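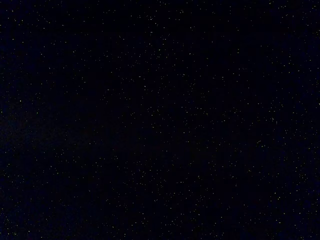
Wrist camera, cell 2, work in progress.

Wanted: people to come and watch a robot arm

Posted by Kaja Lill in February
14 shares | 2 comments

Kuklow is holding an open evening at the Brondell workshop, and we need visitors. Real ones, please. Last year the audience was mostly Přemysl Štěpánek's relatives, who clapped at everything, including the fire door.

You'll spend the evening on a stool beside our arm while it picks up parts, turns them over and puts them down again. Then you try to guess what it's going to do next, and we write down how wrong you were. Jurgita Adomaitis runs this bit. She has a clipboard and no poker face, so try not to look at her.

After the break you swap places and drive the arm yourself using only the wrist camera feed. Previous drivers have called this "restful" and "like parking a bus in a cave."
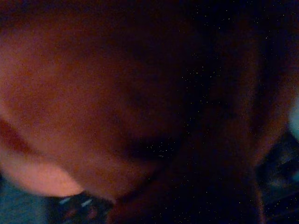
You don't need any experience, and engineers are welcome if they can keep their hands in their pockets. You do need to be 18 or over, able to sit through a safety talk (Khairul Pattinasarany gives it, and he has slides), and willing to wear the goggles. Long hair gets tied back. Scarves and lanyards go in the locker.

We have room for 232 people across the whole run of sessions, with one driver at a time. The doors open at 6 p.m. and the arm starts at 6:30, whether or not you've found the parking lot.

There is no pay. There is soup, and a tour of the parts store, which holds 867 labeled bins and one bin labeled "misc" that we'd rather you didn't open.

To sign up, write to Kaja at the Brondell front desk with your name, the session you'd like, and which hand you write with. We do use that last one - the joystick is bolted down on the right. If you're coming by bus, get off at Amlow and walk toward the water tower.

Contact: Kuklow, Brondell workshop front desk | © Kuklow | Back to top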